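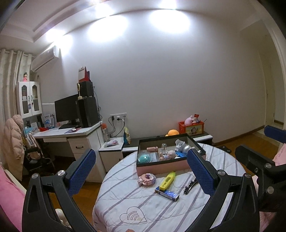 The box of small things

A home organiser from Hestley on hair ties, half-used pens and what to do with the toys that came in an egg

She starts with the smallest things in the house and leaves the wardrobes until last. Most of her customers expect it to be the other way round. They have bin bags ready on the landing when she arrives, and she asks them to put the bags away and clear a table.

"Any table will do," she says. "A round one is good because there's no head of the table and you can all reach. I put a cloth down if I can, so things don't roll."

She has worked on her own in Hestley for six years, under the name Bandara Home Sorting, and charges £220 for a day. A first visit lasts 2 hours and deals with one box, drawer or basket, chosen by whoever in the house complains about it most. Last year she went into 119 homes. In nearly all of them, she says, there was a box like the pink one on the table this morning, open, with a shiny teal egg in one corner and a clear domed capsule standing in the middle with little pastel figures below it.

"Everybody's got that box. It might be a biscuit tin or a kitchen drawer. It's where things go when you can't say what they are." 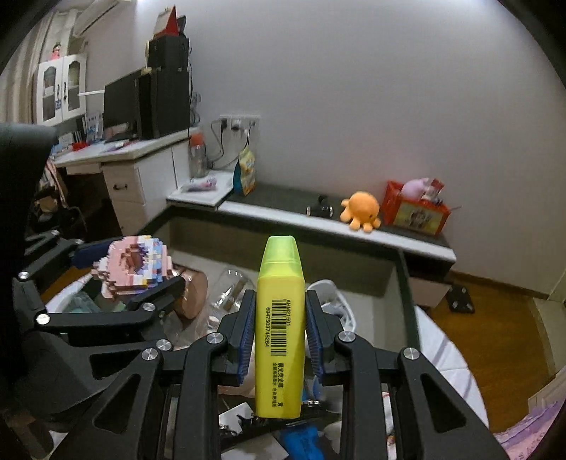

Words: Hestley Home Pages
Filed under: Around the house
Reading time: four minutes

The pens get done first. She asks for a sheet of scrap paper, and every pen and marker in the pile is tried on it before anyone is allowed an opinion. A yellow highlighter is the sort of thing she likes to begin with, because it either marks the paper or it doesn't.

"People argue about toys. They don't argue about a highlighter. You try it, it goes in the keep pile or in the bin, and you've made a decision. After five of those you're quicker at the harder ones."

She doesn't mind how many pens a family keeps as long as they live in one place. In her own house it is a mug by the phone charger. When the mug is full, no more pens come in.

Hair things come next. She sorts them by whether they are worn now, and she asks the person who wears them. A fuzzy hair tie in pink and lilac may look like nothing to a parent and be the only one a child will have in for swimming. A clip with jewels on it usually belongs somewhere else altogether, in a drawer upstairs with the smarter clothes, and has only come down because somebody took it out on the sofa.

"I'd say half of what's in these boxes isn't homeless. It's on its way somewhere and it stopped."

The toys take longest. She has strong views on sets that come in parts, and she won't let anyone break up a finished model made of tiny building bricks to save space. "If it's built, it's built. Somebody sat there for an afternoon. Put it on a shelf where it can be seen, and if it's still there next year you can talk about it then."

Eggs and capsules she treats as packaging, once they've been opened, unless a child is using them for something. Often they are. She has seen them hold beads, teeth, a spare key and, at a house on Hukine Road, three dried peas with faces drawn on. She put the peas back.

We asked what she tells people to buy. Very little, she says. Clear jars are useful because you can see when they're empty, and a basket with a handle or a high rim can be carried from room to room. She used to recommend drawer dividers and has stopped. A customer in Holmont had spent a good deal on them and then had to buy more things to fill the gaps.

"Use the box you've got. If it's a nice box, keep it out – it's going to end up out anyway."

Her rule for the end of a session is that the table has to be usable for a meal. Whatever is left goes back in the box with the lid on and a bit of tape saying which month it was done. This one will say November. If the tape hasn't been broken by spring, she asks the family to open it together and go through it again, pens first.

She sends out a short email each month with one job in it, and 3000 people now get it. The last one was about batteries. The replies were mainly from people asking where the dead ones should go, and she has promised to cover that next time, along with chargers for phones no one has any more.

Does she have a box herself?

"Two," she says. "One's under the bed. I'm not telling you where the other one is."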